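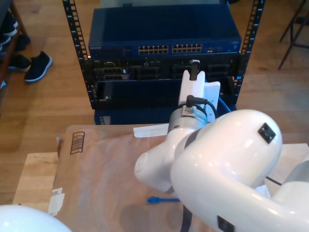
3.2. Étiquetage et temps de recherche

Les deux salles étudiées, Sheehan et Sirkcombe, n'appliquent pas la même règle d'étiquetage. À Sheehan, chaque câble porte un identifiant à ses deux extrémités, repris dans un registre tenu par les techniciens. À Sirkcombe, seul le port d'arrivée est numéroté, et la couleur de la gaine sert de repère – un usage hérité de l'ancien exploitant. Le repérage par la couleur est facile quand un câble passe isolément devant la baie, comme le câble bleu de la figure 1. Il l'est beaucoup moins dans un faisceau dense.

Nous avons relevé 76 interventions à Sheehan et 60 à Sirkcombe. Le temps de recherche court de l'ouverture de la fiche jusqu'à l'identification du port par le technicien. Les fiches incomplètes ont été écartées, de même que les interventions menées à deux, dont les durées ne sont pas comparables (Fontes et Kang, en préparation).

L'écart entre les deux salles apparaît surtout la nuit, lorsque le technicien d'astreinte connaît mal les lieux. Dans la journée, l'ancienneté des équipes compense en partie l'absence d'identifiant au départ du câble. Les entretiens conduits par Rokeya Sultana vont dans le même sens : plusieurs techniciens de Sirkcombe disent se fier à leur mémoire avant de consulter le plan. Le plan lui-même n'avait pas été mis à jour depuis le remplacement des commutateurs, en novembre. Nous revenons sur ce point en section 4.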